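**Small bathroom storage: questions and answers**
Bramutis product support, Jun 1, 2021

## Where should everyday bottles go?

Use the open shelves to the left of the mirror. Put pump bottles on the lower shelf; tall cartons can stand on the upper one.

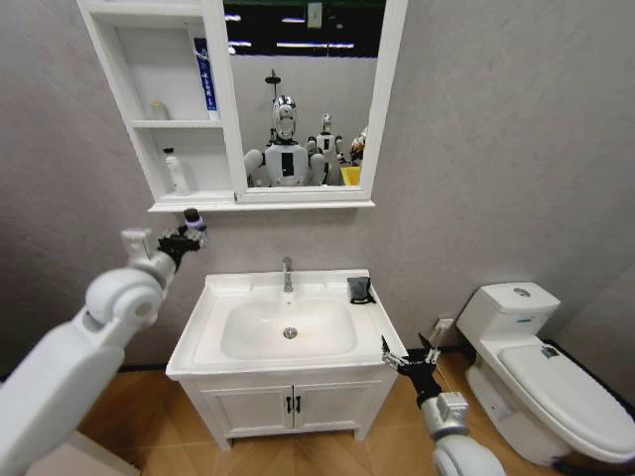
*Lallden mirror cabinet above the vanity, with two open shelves.*

## Can bottles stand on the basin rim?

Yes, but residue collects under them. Keep the area behind the tap clear and check the overflow hole when cleaning the bowl. Wipe chrome with a soft cloth. Do not use scouring powder.

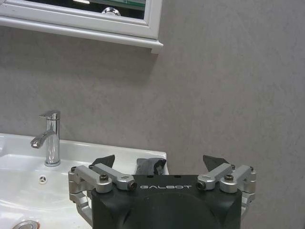
## How should the shelves be arranged?

Set bottles upright with caps closed and labels forward. Leave a gap of 2 cm between items. Bulky refills belong in the vanity base, behind the doors.
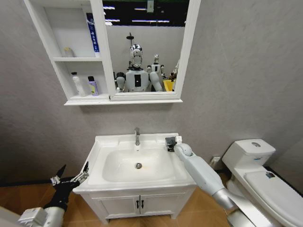

*Reading time: 2 minutes*

## How often should the shelves be emptied?

Every 4 weeks. Remove all items, wipe the surfaces and dry them before restocking.

## Are spare shelves available?

Yes. Order part 274 from the Teoh spares list. Fixing screws are supplied separately.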